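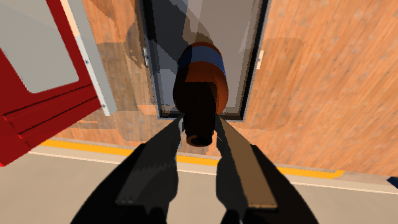
Simulated view: gripper closing on the neck of a brown bottle.

Todora Ships Rikeo Gateway for Cold Storage and Remote Pump Sites

Battery sensor gateway now available to order. Runs without a site network. October deliveries for first customers.

FONTES - Todora today opened orders for Rikeo, a small outdoor gateway that picks up readings from wireless temperature, level and pressure sensors and passes them on over a low-bandwidth cellular link. Aimed at cold stores, well pumps, grain bins, fuel tanks. Places with no Wi-Fi and nobody on site most of the week.

One Rikeo unit handles up to 400 sensors. Two radios inside, one for the sensors and one for the uplink, so a slow cellular connection does not hold up the local side. If the uplink drops, readings are stored on the gateway and sent when service comes back, oldest first, with the original time stamps kept.

"Our customers kept asking for the same box," said Gilmar Vasconcelos, chief executive of Todora. "Bolt it to a pole, walk away, get the numbers. They had been using office routers in plastic tubs. We've all seen the tubs."

Setup is done from a phone, standing next to the unit. Scan the label on each sensor, give it a name, pick an alarm limit. No laptop, no programing. Sensors that were set up on an older Todora base station can be moved over without visiting each one, provided they are on current firmware. Older ones need a manual reset first (hold the button until the light changes, instructions in the box).

Alarms go out by text, email or a relay contact on the gateway itself. The relay can switch a siren or a lamp and works even with the uplink down. That part was added late, after field trials at Inness, a produce storage company with sites spread over two counties.

Wagner Frota, who manages refrigeration at Inness, said the trial started with one building and grew from there. "We had a compressor trip in the middle of the night and the text came through at 3:40 a.m. Before, we'd have found that at shift change. I asked for the relay because not everyone on nights carries a phone, and they put it in."

Inness has since ordered gateways for the rest of its sites. Installation under way.

Power options: mains adapter, 12-volt supply or small solar panel with battery. Solar kit is sold separately. The enclosure is sealed against dust and rain and comes with pole and wall brackets. Antennas are external and can be swapped for higher gain types where the sensors sit behind thick walls or steel doors. Range depends on the building. In open ground Todora quotes about 1000 yards between sensor and gateway, less indoors, a good deal less through insulated panel.

Data can be viewed in Todora's own web dashboard or forwarded to a customer's existing system over MQTT or plain HTTPS. Customers who don't want the dashboard don't have to pay for it. Export to spreadsheet is included either way.

"We left the data side open on purpose," said Anderson Barbosa, head of engineering. "Some of these sites already have a control room with software they like. Fine. Point the gateway at it. The message format is published, it's a short document and you can read it over lunch."

Readings are encrypted between sensor and gateway and again on the uplink. Firmware updates are signed and can be scheduled for a set time of day, so that a unit doesn't restart in the middle of a loading run. Updates can also be held back altogether by customers who want to test them on a bench unit frist.

Sales and support will be handled directly by Todora and through approved installers. Reinaldo Rezende, who runs the installer program, said training is a half-day session, online or at the Fontes office, and that installers already certified on the older base station only need the short version. Places for the fall sessions are open now.

Availability: Orders accepted from today. First shipments October. Pricing on request, volume terms available. Existing base station customers should ask there account contact about trade-in.

About Todora
Todora designs and builds low power wireless monitoring equipment for food storage, water and agriculture. Offices and assembly in Fontes.

Press contact
Pongsak Phetsri, Todora communications
Data sheet, product photos and installer list available on request. Phone interviews with Mr. Vasconcelos or Mr. Barbosa can be arranged, mornings best.

###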